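3.2 Collecting demonstrations

Dilani Kanagaratnam and I recorded 300 demonstrations by hand for the Matubbar sorting task. Each one was a single pick and took up to 3 seconds.

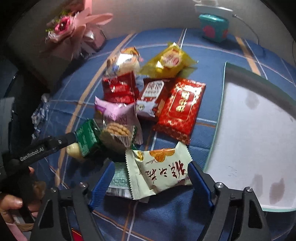
Grip width was the hardest thing to keep consistent between the two of us. Wrapped snacks overlap in a pile, and the cream packet between the fingers lies partly over a white and teal one. We labelled picks like this "stacked" -- the policy did worst on them in October.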